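El cajón de las cucharas

Llevo toda la semana con el cajón de los cubiertos a medio vaciar, y el sábado por fin me puse en serio.
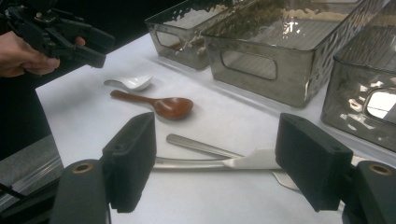 La culpa la tiene Valentyna Panasiuk, que vino a cenar, abrió el cajón buscando un tenedor y lo volvió a cerrar sin decir palabra. Valentyna opina de todo: de mis cortinas, de mi arroz, de cómo aparco. Que se callara me pareció gravísimo.

El sistema que seguía hasta ahora era sencillo. Lo que salía limpio del escurridor caía en el hueco que estuviera menos lleno. Las cucharillas vivían con los cuchillos, los palillos de un restaurante que ya cerró compartían piso con el pelador, y al fondo había un estrato de velas de cumpleaños, gomas elásticas y sobres de soja que un arqueólogo habría sabido fechar mejor que yo.

Lo primero que aprendí es que una cuchara de cerámica blanca no sirve para casi nada. Es bonita, lo reconozco. Queda estupenda con un poco de sopa dentro y alguien mirando. Pero con ese mango tan corto se va al fondo del cuenco en cuanto te despistas, y luego tienes que pescarla con otra cuchara, que es la que deberías haber cogido desde el principio. Se queda. No tengo carácter para tirarla y además tampoco cabe la posibilidad de regalarla: todo el mundo que conozco ya tiene una igual y la misma mala conciencia.

Con las de madera soy otra persona. Tengo debilidad por una marrón rojiza, pulida, de mango fino, que compré en un mercadillo de diciembre con los dedos congelados y la intención de usarla solo para la miel. Ha removido lentejas, bechamel, pintura (una vez, y la lavé muchísimo) y café. Marta Shevchuk sostiene que a la madera hay que darle aceite mineral cada pocas semanas. Yo le dije que sí, que claro, con la misma cara que pongo cuando el dentista me pregunta por el hilo dental.

El metal es otro asunto. Los cubiertos de metal se reproducen. Yo compré un juego, uno, en la tienda de Štefanec, cuando me mudé a este piso, y lo que hay ahora en el cajón son restos de por lo menos cuatro familias distintas. Hay un tenedor que pesa como una llave inglesa y otro que se dobla si lo miras con hambre. Sospecho que alguno llegó en un táper de Larysa Kravchuk, y sospecho también que ella tiene en su casa los míos buenos. No pienso sacar el tema. Una amistad larga se sostiene sobre estas pequeñas apropiaciones.

Busqué consejo en internet, error clásico. Un artículo recomendaba quedarse únicamente con lo que uno usa cada día. Según eso, mi cocina debería contener una cuchara, un cuchillo y el móvil para pedir la cena. Otro proponía un organizador de bambú extensible, que medí tres veces y compré mal igualmente. Entra en el cajón, eso sí. Lo que no hace el cajón es cerrarse.

Así que de momento he montado unas categorías provisionales: lo que remueve, lo que pincha, lo que corta y lo que me da pena. La última es, con diferencia, la más numerosa. Ahí está el cacillo sin agujero para colgarlo y unas pinzas de azúcar, para una casa en la que no ha entrado un terrón jamás.

El organizador lo devuelvo el lunes, si encuentro el tique. Creo que estaba en el cajón.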